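Shared Shelves: Storage in a Student Residence

Project report, second-year course in Housing and Community
Group: Maiara Aguiar, Washington Bastos, Daiane Pimentel

1. Background

Jarman House has 20 shared kitchens. Each one is used by up to 6 students, who keep their dry food in the same room. The residence office told us that food storage is the most common subject of complaints after noise. We wanted to find out why, and to test a cheap change in a few kitchens.
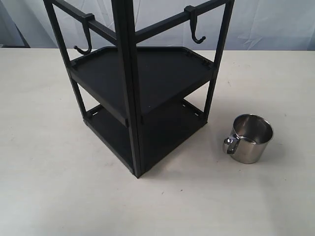
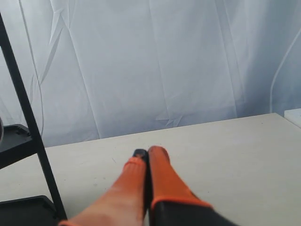 What do students argue about most when they share a kitchen?
Space, according to our interviews. Missing food came up less often than we expected, and most people said it was usually taken by mistake from a shelf with no clear owner.

2. Method

We picked five kitchens on different floors and interviewed the students who use them. Each interview took 20 minutes and followed the same list of questions. Daiane Guimarães from the residence office gave us the complaint log for the fall term, with names removed.

We then gave every student in the five kitchens one labeled shelf and left one shelf in each kitchen as common space for salt, oil and similar things. The trial ran for 5 weeks. Our budget was 880 dollars, most of which went to extra shelving. The labels cost very little.

3. Results

Complaints about storage went down in four of the five kitchens. In the fifth they stayed the same. That kitchen is the smallest, and two students there cook in large batches on the weekend, so one shelf each was too little for them.

The common shelf worked less well. People put things on it and forgot them, and by the third week it was full of half-used bags of rice and pasta. In one kitchen the students solved this themselves – they wrote the month on everything they put there and cleared it out together.

4. Problems with the study

The trial was short and it included part of the exam period, when people cook less. We also had no kitchens for comparison over the same weeks. Our supervisor, Maribel Urrego, pointed out that students may have complained less simply from knowing we were watching.

5. Next steps

We would like to repeat the trial for a full term, starting in August, with the shelf size matched to how much each person cooks. The residence office has agreed to keep the labels in place until then.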